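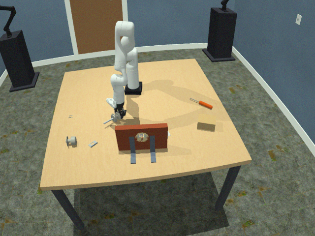

Garcia Rally Team – progress report to Nirel, second funding period

Testing. The team completed 614 test kilometers on gravel at Clurnon, against a plan of 700. The shortfall came from a gearbox oil leak on the second morning. The seal was replaced and the leak has not returned. Rear damper settings for rough gravel are now fixed; tarmac settings are still open.

Events. The car started and finished the Flimarby round in November, placing 11th overall and third in class. Seven stages were run on the new differential map. Stage times improved on the loose sections and were unchanged on the faster ones. One puncture cost 48 seconds.

Budget. Spending on tires was $2,755 over the approved line – wear at Flimarby was higher than the test data suggested. The amount has been covered from the travel line, and no additional funds are requested.

Next period. Tarmac testing, a rebuild of the spare gearbox, and a revised pace note format for the co-driver. The entry for the next round has been filed. Brake cooling remains an open item.

Contact | © Garcia Rally Team | Back to top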